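Play Kitchen Sets: Questions We Get

Do children need a whole kitchen?
Probably not. Catalogs will sell you 114 pieces and a felt lobster. At Grornivley we put out a few dishes, a few foods and one big thing to cook in, and the play lasts just as long.

Does the toy food have to look real?
We doubt it matters much. Zoia Nazarenko ran the table with plain wooden blocks through April and the children served them as soup. Realistic food is easier to name, so we keep it for language groups.

Are matching dishes worth paying for?
No. Different sizes and colors give children something to talk about -- "the blue one," "the big one." A matched set mostly pleases the adults.

What goes on the table?
Bowls in more than one size, a plate, some fruit and one bottle. Ketchup is the one they fight over.

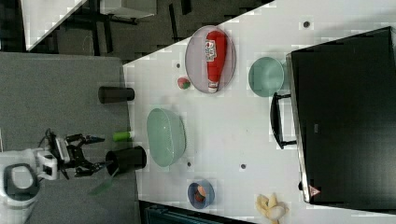
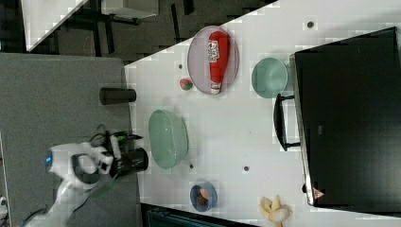
Should the food start out in the dishes?
Some of it. If everything is already served, there is little left to do. Leave the bananas on the table and an empty bowl or two.

Is a large appliance a good idea?
We were against it. It eats up table space, and Loredana Tedesco still thinks a cardboard box does the job. If you use a real one, it should never be plugged in, and check the door for pinched fingers first.

How often do you wash everything?
After each group, in warm soapy water. We don't trust "self-cleaning" coatings, whatever the package says. Bottles get emptied and rinsed before they go anywhere near the toys.

Can I borrow a set?
Yes, for 2 weeks. Ask Dimas Latuheru at the front desk. Missing pieces are charged at cost -- and yes, we do check.

Last updated 16/09/2020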